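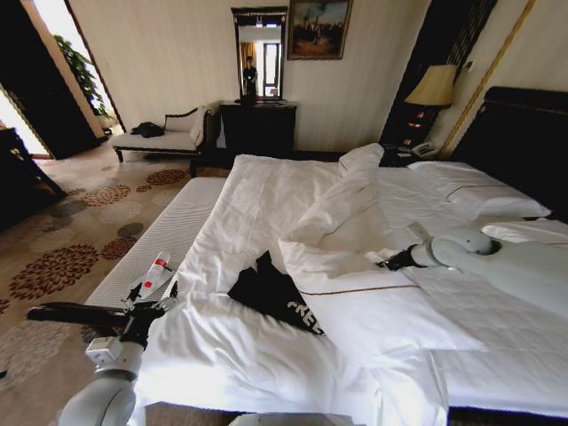
Housing for the summer tour is settled. The corps will sleep on gym floors at Notden and Marino, as in past years, and in hotel rooms for the three nights at Zamon, where the school gym is being refloored. Rooms there have a large double bed with a white duvet and white pillows, so leave the sleeping bag on the truck for that stop, but keep your air mattress, as some rooms will hold more than two. Graziella Bianchini is making up the room lists and needs roommate requests by the end of May. 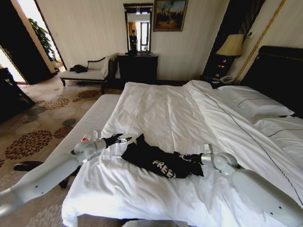

Tour fees have gone up by $308 this year to cover the hotel and the longer drive to Bovach. The full fee is now $2,527, and members who aged in from the cadet corps pay $2,110. The first payment is due at the June camp.

Duygu Toprak will be running the food truck again and is short of help for the second half of tour. Parents who can ride along for 3 days or more should write to her with dates. A driver's license is useful but not required.

Front ensemble members: mallet bags go in the equipment truck, not on the bus.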